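Home | Forums | New posts | Members | Log in

This site uses cookies to keep you logged in. By continuing you accept our cookie policy.

Filed under: Shared rooms > Cleaning and order > Tables

Thread: One big table, everybody's small trash. How do you sort it?

jovita_s wrote:
Hello all. I look after a shared work room and we have one large white table in it. Each evening I find the same mix: wrappers, tissue, paper cups, cables, and in between them things which somebody still needs. I want to write a short rule for the wall, and I would like your opinion before I print it. My present idea is one bin with a bag for everything, and the useful things go to the back of the table. Laptop, mouse, remote control, tape and spray bottle stay there. Is this too simple?
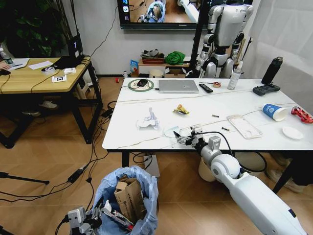 Dullville, March

I must add that the batteries are my main worry. Two small ones were on the table near a snack wrapper, and a person who wipes everything into the bin with one arm movement will take them also. The cardboard boxes in the bin are flattened at least, this rule people have learned. The phone case I don't know what to do with. I would keep it until somebody asks.

BoramH wrote:
One bin for everything is too simple, yes. Cardboard should not go in the bag at all. It fills the bag in one day and then you pay for air. Put a crate next to the bin and let people stack the flat boxes in it.

jovita_s wrote:
We had a crate. It became a second trash bin in 2 weeks, with cups in it. So I am careful with crates.

Viktoria_K wrote:
Batteries: a glass jar with a lid, on the table and not under it. In our office we have one from pickles. When it is full, one of us takes it to the shop where they collect them. Please put tape on the ends of the batteries before they go in the jar, you have the tape on the table already.

mansik.yoon wrote:
I disagree with Viktoria about the jar on the table. Every jar, tray and basket on a table is an invitation. First batteries, then screws, then candy papers. I would keep the table surface for work only and fix a small box on the wall. Also the low wooden shelf against the wall has things on it already, why not use this for the remote and the spray bottle?

Viktoria_K wrote:
Because people will not walk to the shelf for the spray. If the bottle stands on the table they wipe the table. I have seen it in three different offices – when the bottle moved to a cupboard, the wiping stopped.

seoah.wi wrote:
I would think first about the order of work. My way when I clear such a table:

1. Pick out what is not trash (batteries, cables, phone case) and put it on one side.
2. Soft trash next. Wrappers, tissue, paper.
3. Cardboard after this, flattened on the floor.
4. Then wipe.

If you begin with the cardboard, it takes the whole space and you lose the small things under it. I lost a memory card like this once and I was searching for it in a bag until 20 minutes before my train.

BoramH wrote:
Seo-ah, I do it opposite. Big things first, then I can see the small ones.

seoah.wi wrote:
It works if you lift the box and look under it. Most people push it.

jovita_s wrote:
Thank you, the list is useful and I will take it almost as it is. About the bags: I bought Ferora ones, a roll for the whole season, and they are thin. With cardboard corners they tear. Does somebody know a stronger one which is not too expensive?

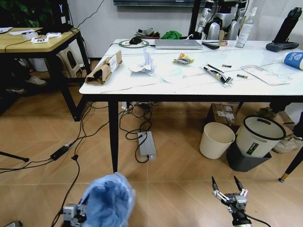
With boxes it is also a question of labels. Some people want to tear off the label with the address first, and then the torn box stays on the table because they plan to finish it later. I would like to write on the paper "a box leaves the table on the same day", but it sounds a little like a school.

mansik.yoon wrote:
Write it. It is a good sentence. For bags I use Peker, the thick kind. They don't tear so easily but they are stiff and you must open them well before you put them in the bin, otherwise the bottom stays folded and half the bag is not used.

BoramH wrote:
Peker is fine. Still, with no cardboard in the bag you would not need the thick kind!

Viktoria_K wrote:
I agree with Bo-ram on this one. And for the cables: one loop of soft tie on each, and they stay behind the laptop. A cable which crosses the table will pull a cup down sooner or later.

jovita_s wrote:
Good, I will try the crate again, but a narrow one where a cup can't stand, and the wall box for batteries. The spray stays on the table. I will write here in some weeks how it goes with the crate.

seoah.wi wrote:
Please also tell if somebody came for the phone case.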